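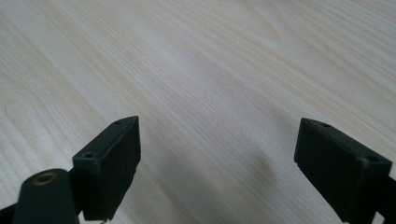

Wooden Tables: How I Keep Mine Happy

I love a bare wooden table. I love it so much that I gave away every tablecloth in the house, which means the top takes everything we throw at it: breakfast, glue, candle wax, bike parts, bread dough, the lot. After years of rescuing tables from yard sales and from my own family I've collected a good pile of tricks, and I'm delighted to finally have them all on one page.

Find out what finish you have

Start here, please! Half the sad messages I get come from people who put the right stuff on the wrong finish. Pick a spot underneath the top and put one drop of water on it. If it beads up and sits there, you probably have a film finish such as varnish, polyurethane or lacquer. If it slowly darkens the wood, you have oil, wax or nothing at all.

To tell lacquer from varnish, dab the same hidden spot with a cotton swab dipped in denatured alcohol. Shellac gets sticky right away. Lacquer mostly ignores alcohol but softens with lacquer thinner. Polyurethane shrugs at both. Write the answer on a piece of masking tape and stick it to the underside. You'll bless yourself for it in a few years when you've forgotten (I always forget).

Everyday wiping

A soft cloth, warm water, a tiny squirt of dish soap. Wring the cloth until it hardly drips, wipe with the grain, then go over it again with a dry cloth. That second pass is the whole secret of a table that never looks streaky. Old cotton T-shirts are wonderful for this, and I keep a stack of them cut into squares in the drawer by the stove.

Skip the scrubby side of the sponge. It leaves fine scratches you won't notice until the low evening sun comes in, and then you'll notice nothing else. Skip spray polish with silicone in it too if there's any chance you'll refinish the table someday. New finish hates silicone and will pull away from it in little craters called fisheyes.

White rings

My favorite repair, and so satisfying! A white ring is moisture caught in the finish, and it usually comes out. Lay a dry cotton dish towel over the mark, set your iron to low with no steam, and press for a few seconds at a time. Lift, look, press again. If the ring fades even a little, keep going.

When the iron doesn't do it, rub in a dab of plain petroleum jelly, leave it overnight and wipe it off in the morning. Mayonnaise works the same way and smells worse. For a really stubborn ring on a hard film finish, a little non-gel white toothpaste on a damp fingertip will polish it out, but go gently and buff the shine back afterward.

Black rings are a different animal. Those are in the wood itself, often from iron and water together, and they want oxalic acid (sold as wood bleach) on bare wood after the finish is off. Gloves, goggles, open window, and rinse well.

Dents

A dent is crushed wood, and crushed wood will swell back up if you give it steam. On an oiled or bare table, put a few drops of water in the dent and let them soak in. Cover with a damp cloth and touch it with the tip of a hot iron until you hear it hiss. Repeat until the dent is level, let it dry overnight, then sand lightly and oil again. I got a hammer mark out of our bench in one afternoon this way and walked around the rest of the day showing people the place where it used to be.

If the fibers are cut, as with a knife mark, steam won't close it. Use a wax filler stick in a shade slightly darker than you think you need. Light filler on dark wood jumps out at you; dark filler on light wood just passes for grain.

Wax, crayon and stickers

Candle wax: let it go hard. An ice cube in a plastic bag speeds things up. Pop it off with the edge of an old plastic card and buff what's left with a warm cloth. Crayon comes off with a dab of mayonnaise, or a soft cloth and a bit of mineral spirits for the deep stuff. For sticker gunk, rub in some cooking oil, wait 30 minutes, and roll it away with your thumb. Then wash with your soapy cloth, or you'll have an oily patch where the sticker was.

Metal things on wood

This one gets its own heading because it causes so much grief. Anything metal with a bare edge will scratch a soft finish the first time somebody slides it. Trivets, trays, lamp bases, plant stands, cast-iron pans, vises. Lift, don't drag, and stick felt dots underneath anything that lives on the table. Buy the thick felt and cut your own shapes with scissors. The precut ones are never the right size, and the thin foam kind goes gummy in summer and leaves a spot of its own.

Check the felt now and then, too. Grit works its way in and turns a nice soft pad into sandpaper! A quick pass with a lint roller does it.

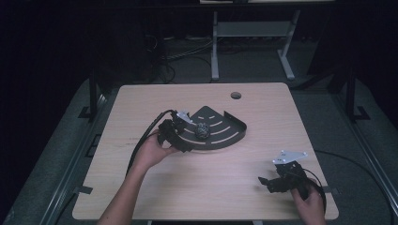

Veikko Ruotsalainen wrote in to say that he gave up on felt altogether. "I use cork sheet, the kind for lining drawers, and glue it on with contact cement," he told me. "It doesn't hold grit the way felt does, and when it wears down I peel it off and cut another. Just don't use cork under anything you put away wet." I tried it under the fruit stand that same week and I'm a convert, at least for the heavy things. For chairs I'm staying with felt, as cork grabs at the floor and squeaks.

Oiling day

If yours is an oil finish, make a small event of it. Mine gets done in April, when I can have the windows open. Clean the table the day before so it's bone dry. Wipe on a thin coat of hardwax or tung oil with the grain, wait as long as the can tells you, then wipe off every bit that hasn't soaked in. Every bit! A table that's still tacky the next day nearly always had too much oil left sitting on it. Then 2 more thin coats, with a light rub of 320-grit paper in between, and you'll want to pet it every time you walk by.

Do the underside as well, at least once. A top that's sealed on one face only takes up damp unevenly, and that's when it starts to cup.

Please take the oily rags seriously. They can heat up all by themselves when they're wadded in a trash can. Spread them flat outdoors to dry, or drop them in a metal can full of water with a lid on.

Tightening wobbly legs

Turn the table over on a blanket (get a helper) and look at the corner blocks first. Often all that's wrong is a loose hanger bolt, and a wrench fixes it before your coffee's cold. If a screw hole is stripped, pack it with wooden toothpicks dipped in wood glue, snap them flush, let the glue set and drive the screw back in. If the table still rocks after everything is snug, try it somewhere else in the room before you trim a leg. I once took a good slice off a perfectly fine leg when it was the kitchen floor that sloped.

Next up is chair seats, including how to reweave a cane one without crying.

Questions and tips welcome through the contact form | © Birkinport Home Notes | Last updated 20/04/2019 | Back to top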